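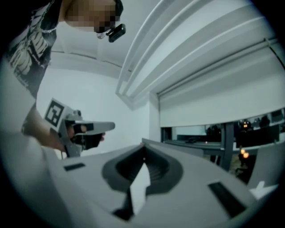
The skeleton T-shirt, November.

I gave up buying new clothes 11 months ago. It wasn't a grand plan. I'd moved into a smaller flat in Flistmont and the wardrobe wouldn't shut. I put everything I hadn't worn for a year into bags and took them to the charity shop on Viseck Road.

What's left is mostly T-shirts, 19 of them, nearly all black. I wash them cold and inside out, and the prints last much better that way. Drying them on a radiator makes the collars go wavy, so I use the airer in the hall.
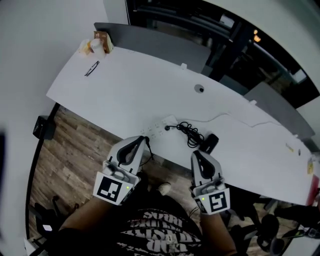

Đàm wrote under my last post that cold washing never gets the smell out of the armpits, and that a soak in white vinegar for an hour beforehand does. I tried it on two shirts and it did help. The bathroom smelt like a chip shop until the evening.

Socks are still a problem. I've darned one pair, badly.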